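Clearing benches at Iritz, and who does it now

Oct 19, 2023

I keep the operations side of a small engineering office called Iritz running. In May we began a trial called Brudivau, the purpose of which was to move the clearing and sorting of the shared benches from people to an arm. The control software is Bravo, supplied to us by a firm called Didside. Several readers asked for an account of the staffing side after my last post, which dealt only with the mounting and the cabling.

First, the previous arrangement. Benches were cleared at the end of each day by whoever was on the rota. There were 6 of us on it. A full clear meant taking everything off, deciding what was rubbish, what was stock and what belonged to a colleague, and putting each in its place. On paper the job took 43 minutes. It was unpopular and it was done unevenly, so that the state of a bench in the morning depended mostly on whose name had been against it the evening before.

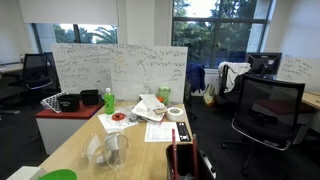
The rota was withdrawn in the second week of the trial. I would not do it that way again. Withdrawing it removed the tedious part of the job, which was intended, and it also removed the one point in the day when a person looked at every item and made a decision about it. Those decisions had never been written down. Whether a printed sheet with pen marks on it is waste or somebody's only copy was settled by asking across the room. The arm cannot ask across the room, and for the first month it sent a good deal of paper to the wrong place.

We therefore spent June writing the decisions down. The result is a list of 300 entries, each giving a kind of item, a destination and a fallback. Writing it was skilled work and was not recognised as such at the time. The people who did it were the same people who had been on the rota, and they did it on top of their usual duties. If you are costing a project like this, put that labour in the budget under its own heading. We had it under "setup", and it overran badly.

Two kinds of entry gave most of the trouble:

Items that look the same and go to different places, such as full and empty bags.
Items that are hard to detect, which for us mostly means anything transparent.
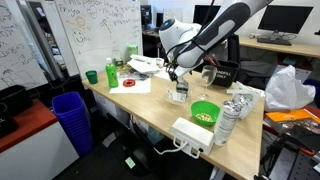
The second kind changed how people use the benches more than I expected. Colleagues began to leave things where they thought the arm would manage them, and to keep other things at their own desks. Some of this is sensible. A small clear container is a poor target when it is bare, but a white label on the side, as on the one in the gripper, gives the detector an edge to work with, and staff now put labels on containers without being told to. Some of it is less welcome. I have seen people rearrange a bench before a run so that the arm would look good, and the figures from such a run are of no use to anyone. We now ask that a bench be left as it is found.

The working day has changed in smaller ways too. The old rota gave people a fixed reason to stop at the same hour, and a certain amount of business was settled while they cleared. That has gone. We tried a short meeting in its place, which was poorly attended, and dropped it. Supervision of the arm is now a duty of its own, held by 4 people in turn. It is quieter work than clearing and more tiring, as most of it consists of watching for something that seldom happens. Shifts on it are limited to an hour – the original plan said two.
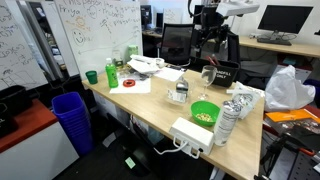 Has anyone lost hours because of the trial?

Total hours are the same for everyone who was on the rota. The clearing time was reassigned to supervision and to upkeep of the list, and those duties were added to the job descriptions in September with a small change in grade for two people. A third asked to be left out of supervision altogether and was.

The open item is the grading of list upkeep. At present a correction to the list counts as general admin, although a wrong entry can put a colleague's work in the bin. I have asked for it to be graded the same as supervision, and a decision is due before the next contract with Didside is signed. The revised fallback rules for paper go in next week.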